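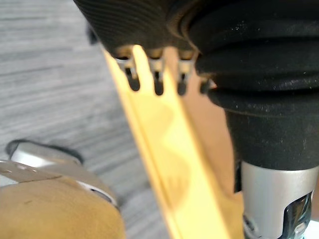

Black rubber and small silver clips, February.

Started at 7 with the parts job for Drorkier. The order is for 70 sets and I had 30 done by the end of last month, so there is a way to go. Swept the carpet first. The yellow shelves have held up well, though I still want a lip on the lower one so the round pieces stop rolling off.

Spent the first hour on the Iltix list, which had two pages stuck together and a wrong part number on line 134. Fixed it in pencil. Then sorted the soft black stuff, which shows every bit of lint and never wants to lie flat. I prefer the clear containers for that — less opening and closing to find out what went where.
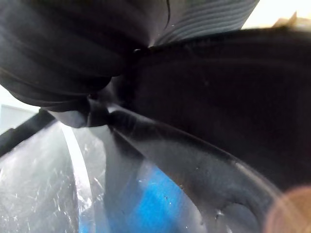

Mac Carthaigh wrote back at lunch that fabric should always go in last, on top of the hard parts, and that they had given up on folding it years ago. Fair enough. I will still fold mine.

The Vatix invoice came to 355, more than I expected, and the delivery was on it twice. I sent a note asking them to take one off.

After lunch I went back to the shelves. Trays stay on the top board and the small pieces go below,
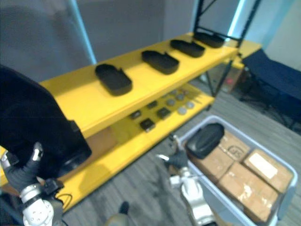

squares to one side and gray discs to the other, the way I had it last winter. It saves reaching across. Stopped at 5:30. Need more labels and a new pencil.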